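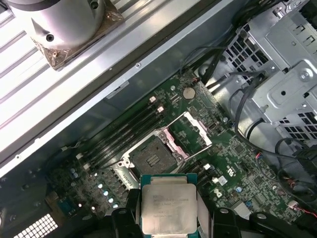 Thread on buying used server parts for a home setup. I've been at this since 2000 or so and people keep asking me the same things.

Start with the power bill. A used server is cheap to buy and costs money every hour after that. Mine pulled 111 watts with no work to do. Check your rate and do the math for a full year before you bid.

Noise is next. Rack fans are built for rooms with a closed door. If you live in an apartment, get a tower case and big slow fans. My first one lasted six nights in the bedroom closet.

On Xeons: check the exact model number against the board maker's support list. The same socket doesn't mean the same support. Some boards need a BIOS update first, and you may need an older chip to run the update.

Ask the seller for a clear photo of the socket with no CPU in it. Bent pins are the most common reason I've sent a board back. If they won't take the photo, move on.

Memory: registered and unregistered sticks don't mix. Read the label. I've bought the wrong kind twice.

Drives are the one thing I buy new. Used ones can be fine, but I don't want to find out with my family pictures on them.

Budget: my current box came to about $200 before drives. Board and chip from Gindix, case from a guy two towns over, power supply from my old desktop.

Braulio Jaramillo asked about Cerlow. I've ordered from them once. Shipping was slow, the parts were packed well, and the board matched the listing. One order isn't much to go on.

Last thing for tonight. Write down every part and what you paid — a text file is enough. When something dies in three years you'll want the model numbers.

I'll do cases and airflow in the next thread. Send questions before then and I'll try to fit them in.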